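Skonlow Worm Farm — Owner's Guide
Section 4: Setting up the bedding tray

Read this section before you add any worms. Allow an afternoon for the set-up, then a week of settling time. 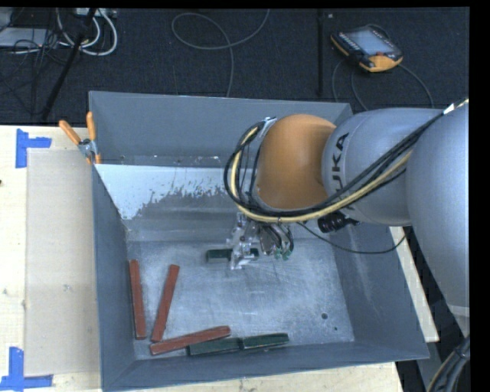 4.1 Choosing a spot
The farm needs shade all day in summer. A carport or the south side of the house suits most Australian yards. Keep it off bare soil if ants are a problem, and leave enough room beside it to lift the lid right back.

4.2 Assembly
1. Push the four legs into the base until each one clicks.
2. Fit the tap to the base from the outside. Hand-tighten the nut only.
3. Place the collector tray on the base, then the bedding tray on top of it.
4. Check that the farm sits level. Pack under the legs with pavers if it rocks.

CAUTION: Do not use pliers on the tap nut. Cracked threads are not covered by the warranty.

4.3 Preparing the bedding
1. Soak the coir block in a bucket of water until it falls apart. Tepid water is quicker than cold.
2. Squeeze out handfuls until only a drop or two runs from your fist.
3. Line the bedding tray with one sheet of damp newspaper.
4. Spread the coir over the paper and mix in 700 g of aged compost.
5. Cover with the hessian mat and close the lid.

Note: Fresh manure heats up as it breaks down. If manure is all you have, leave it in a heap for a few weeks first.

4.4 Adding the worms
Tip the worms onto the bedding in daylight and leave the lid off for half an hour. They will head down on their own. Hold off feeding for two days, then start with a small handful of soft scraps — pumpkin, melon rind, tea leaves with the bag removed.

Some worms may climb the walls in the first week. Leave the mat damp and the lid shut, and wipe strays back down each morning.

CAUTION: Leave the tap open with a bucket under it during wet weather. Worms can drown in a full collector.

4.5 Spare parts
Taps (part 138) and hessian mats (part 411) can be ordered from the Skonlow store. Quote the part number when you order.

Section revised 15 May 2019 by Shazia Pirzada.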